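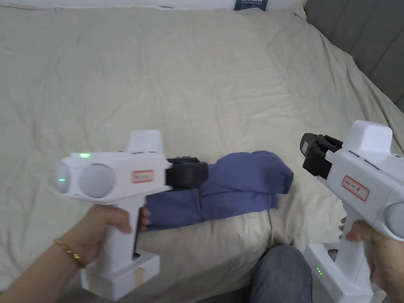
One of the earlier visitors at Homthorpe had asked why a robotics firm would spend a morning on bedding and clothes when its customers mostly move boxes. The answer from the Trandden staff was short: boxes keep their shape, and a method that copes with cloth is likely to cope with a box.

## Visit notes: Trandden open day, Homthorpe site

**Handout 11, 26 November 2021**

### 1. Hand-held grippers

- The operator holds one gripper in each hand by a vertical handle. No arm is attached at this stage.
- One gripper can hold the cloth while the other stays open for the next grasp. Record which side grasps first.
- A rumpled sheet under the garment makes it harder to find an edge. Fabric folds below the jaws as soon as one end is lifted.

### 2. From operator to arm

Trandden stores each handling run as an episode. The set discussed during the visit holds 998 episodes, of which 22 were kept back for testing. Training uses the Plolow software – the same release as in Lab 13.

The jaw path has to be reachable by the arm. A person can lean over a bed or shift a knee; a fixed base cannot. Paths outside the reach limit are dropped before training.

### 3. To prepare

1. Read Vishwakarma, chapter on grasping soft objects, up to the friction model.
2. Sketch a two-gripper fold for one garment. Mark each grasp and each release.
3. State where your sketch would fail with a fixed base.

Sketches are due at the first session in January.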